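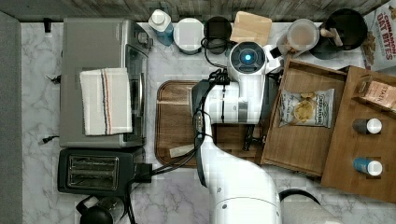
4. Cleaning and sealing a stone worktop

This section covers the routine care of Drindavlow marble and marble-pattern worktops after fitting. If your top was supplied with the Gravis factory finish, skip steps 5 to 8 and go to section 5.

Before you start, check the label on the underside of the worktop, near the sink cut-out. It gives the finish code and the batch.

1. Unplug any small appliances and move them off the area you are cleaning.
2. Brush away crumbs with a soft brush. Do not use a scouring pad.
3. Mix a little pH-neutral washing-up liquid in warm water. Wipe the surface with a well-wrung cloth, working towards the sink.
4. Rinse with clean water and dry with a soft towel.

CAUTION: Never use vinegar, lemon juice, limescale remover or bleach. Acid dulls marble within minutes and the mark cannot be wiped off.

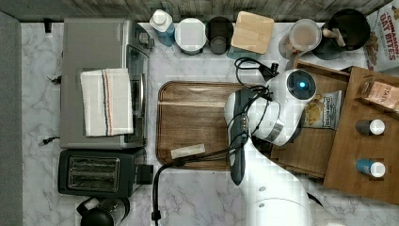
5. Leave the worktop to dry overnight before sealing.
6. Pour 80 ml of sealer into a shallow dish. This covers a straight run of 2 metres at standard depth.
7. Spread it thinly with a lint-free cloth and leave it for 16 minutes. Buff off what remains. Sealer left to dry on the surface goes cloudy.
8. Keep the surface dry until the next day.

Note: To see whether the top needs sealing again, put a teaspoon of water on it after breakfast and look at it a quarter of an hour later. A dark patch means the water is soaking in. We suggest doing this every February.

Note: Pans hotter than 130 °C must go on a trivet. This applies to both finishes.

Scratches and chips

Light scratches on a honed finish can be rubbed down with the grey pad in the care kit. Leave polished tops alone and send a photograph to Noreen Khokhar at Fluvmont aftercare, with the finish code. Chips on the front edge are filled on site. The repair round runs on a Wednesday.

Last updated: February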